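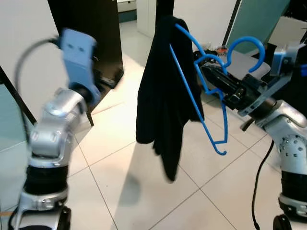 Cintres en plastique, vêtements noirs et portant : vous faites comment ?

Catégorie : Maison et rangement > Penderie, linge, dressing

ayten_tekin
Bonjour à toutes et à tous, je me lance enfin après avoir lu ce forum pendant des mois sans oser écrire ! Je refais l'entrée de mon appartement, un long couloir carrelé en blanc, très clair, très brillant, et j'ai décidé de me passer d'armoire. À la place je voudrais un portant noir, tout simple, avec les vestes et les hauts à manches longues de la saison, et rien d'autre. J'ai récupéré de ma belle-mère un lot de cintres en plastique bleu vif, ceux avec la barre droite en bas et le petit crochet recourbé au bout. J'aime beaucoup le bleu contre le noir, sur la photo en tête de sujet cela ressort bien, mais je me demande si c'est raisonnable pour des vêtements qu'on garde longtemps. Mon mari dit qu'un cintre est un cintre. Moi je trouve que mes hauts noirs glissent d'un côté et que la manche finit par pendre presque au sol, et sur du carrelage blanc on voit la moindre peluche. Qu'en pensez-vous ? Plastique, bois, velours ? Et à quelle hauteur mettez-vous la barre ?

Oguz_A
Bonjour Ayten et bienvenue ! Ton mari a à moitié raison, ce qui est déjà pas mal pour un mari (je parle en connaissance de cause). Pour un haut léger, le plastique suffit largement. J'en ai chez moi depuis mes études, ils ont suivi quatre déménagements et pas un n'est cassé. Par contre, pour une vraie veste, avec une épaule montée, je prendrais quelque chose de plus large, sinon tu vas te retrouver avec deux petites bosses en haut des manches et il faudra les reprendre à la vapeur avant chaque sortie.
Pour la barre, mesure ton vêtement le plus long une fois suspendu, cintre compris, et ajoute une bonne main en dessous. Chez nous le manteau de ma femme traînait par terre tout l'hiver parce que j'avais calculé sur mes chemises à moi.

Styliani V.
Je ne suis pas du tout d'accord pour le plastique, pardon Oguz ! J'ai tenu pendant des années le vestiaire d'une petite salle de danse à Tusunville, nous avions 228 cintres en plastique pour les tenues, et je peux vous dire que les hauts noirs en maille ressortaient de là tout avachis aux épaules. La maille, ça ne se suspend pas, ça se plie. Même sur un beau cintre en bois. Ma mère le disait, ma grand-mère le disait, et elle avait encore un vieux manuel de blanchissage de 1852 qui lui venait de je ne sais quelle tante et où l'on recommandait déjà de poser les lainages à plat, dans le noir, avec un linge dessus.
Si ton haut est en coton tissé, là d'accord, suspends-le. Mais ferme au moins le premier bouton ou remonte la fermeture, cela change tout pour la tenue du col.

ayten_tekin
Merci à tous les deux ! Alors justement, je ne sais pas trop : j'ai un peu de tout, de la maille fine, des gilets, deux vestes en toile. Je n'avais jamais pensé à séparer. Styliani, ton vestiaire me fait rêver, j'aurais adoré voir toutes ces tenues rangées !

tarik.s
Bonsoir, je prends la discussion en route. J'ai monté le portant Kora dans notre chambre l'an dernier, en noir, et j'en suis content, sauf qu'il faut le caler quand le sol est carrelé. Les joints font une petite différence de niveau et chez nous il se balançait dès que ma fille attrapait son blouson. Deux patins en feutre plus épais d'un côté et c'était réglé.
Sur la question des cintres, je mélange tout sans remords : bois pour les manteaux, plastique pour le reste, et de la couleur pour s'y retrouver. Bleu pour moi, jaune pour les enfants. Le matin, à sept heures, quand on cherche à tâtons, je vous assure que c'est une bénédiction !

Styliani V.
Les couleurs, je veux bien, c'est même gai. Mais tarik, tu mets tes pulls sur cintre aussi ??

tarik.s
Oui... et ils ont de jolies oreilles aux épaules, je l'avoue. Ma femme s'est abonnée à ce sujet pour pouvoir me citer tes messages, Styliani.

ilker_sezer
Je me permets d'ajouter un truc de mon ancien métier (pressing de quartier, rue Yazıcı, quinze ans derrière le comptoir, les plus belles années même si les étés étaient rudes, en juillet avec la presse allumée on fondait sur place). Ce qui fait glisser un haut, c'est presque toujours la façon de le mettre sur le cintre. On attrape le cintre par le crochet, on le passe par l'encolure, on va vite, et on se retrouve avec une épaule en place et l'autre qui tombe. Passez-le plutôt par le bas du vêtement, en remontant, puis tirez doucement les deux manches vers l'extérieur et donnez une petite secousse. L'encolure ne se détend pas et tout retombe droit.
Pour les cintres en plastique lisse, un élastique enroulé à chaque bout des épaules, ou un point de colle chaude bien sec, et plus rien ne bouge. Pas besoin d'acheter du velours, d'autant que le velours accroche les peluches et que sur du noir, aïe aïe aïe.

Oguz_A
Là par contre je ne te suis pas, ilker. Nous avons des cintres velours depuis trois ans et les peluches, je les attends toujours. Ça dépend sûrement de la qualité. En revanche l'élastique sur le plastique, je l'ai fait, et au bout d'un été il avait collé et laissé une trace sur une chemise claire.

ilker_sezer
Possible pour l'élastique, il faut le changer de temps en temps. Pour le velours, je maintiens ! On en voyait revenir au pressing, des vestes noires, avec une ligne grise sur toute la doublure des épaules.

ayten_tekin
Je viens d'essayer la méthode par le bas sur mon haut à manches longues le plus récalcitrant et les deux manches tombent à la même hauteur, je n'en reviens pas ! J'ai appelé mon mari pour lui montrer, il a dit « ah oui », ce qui chez lui est une ovation.
Donc je résume mon projet, vous me direz : la maille fine et les gilets pliés dans une panière sous le portant, les vestes en toile sur du bois (il y a un lot de deux à prix correct chez Sinddale), et le reste sur mes cintres bleus, que je garde parce que j'y tiens. Reste la hauteur de la barre, j'hésite encore, je remesure demain avec le manteau long.

Styliani V.
La panière, oui, mille fois oui, mais choisis-la avec un couvercle, au ras du carrelage la poussière vole beaucoup plus qu'on ne croit. Et glisse un sachet de lavande au milieu, je le change chaque année en juillet quand la mienne fleurit.

tarik.s
Et pense aux patins en feutre avant de charger la barre, après c'est toute une gymnastique. Tu nous diras pour la hauteur, je dois en monter un deuxième chez ma sœur et elle mesure une tête de moins que moi.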